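## 3. First-time setup of your Sarkeck pulse sensor

Set aside a quiet quarter of an hour for this section. You need the ear clip, the base unit, the supplied cable and a phone or tablet with the Distia app installed. Charge the base unit fully before you begin.

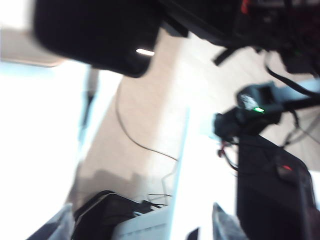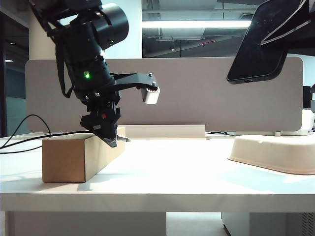
### 3.1 Pair the sensor

1. Press and hold the power key on the base unit until it beeps twice.
2. Open Distia and tap **Add sensor**.
3. Choose your unit from the list. The last four digits shown must match the number printed inside the battery door (for example, 3048).
4. Tap **Pair** and wait for the word **Ready**.

**Note:** If the app shows code 404, the base unit was not found. Turn Bluetooth off and on, then repeat from step 1. Code 317 means the battery is too low to pair.

### 3.2 Record your resting baseline

The app compares every later session with this first reading, so take it on an ordinary day – not after exercise, a heavy meal or coffee.

1. Sit upright with both feet on the floor.
2. Rub the earlobe gently for a few seconds and attach the clip. Remove earrings first.
3. Tap **Baseline**. Breathe normally. Do not try to follow the breathing guide yet.
4. Stay still until the tone sounds. Talking or chewing will spoil the reading.
5. Tap **Save**, and enter a name for the profile.

If the trace jumps or drops out, move the clip to the other ear. Cold hands and ears give a weak signal – warm up and try again.

### 3.3 Your first guided session

1. Tap **Practice** and select the Tejada program, level 1.
2. Breathe in as the bar rises and out as it falls.
3. Stop after three minutes, even if you feel you could go on.

**Caution:** If you feel dizzy or short of breath, remove the clip and breathe at your own pace. Do not use the guided sessions while driving.

**Caution:** The sensor is a relaxation aid. It does not diagnose or treat heart conditions. If you have a pacemaker, speak to your doctor before use.

Coaches who share one base unit among several clients should create a separate profile for each person. See section 4, Managing profiles.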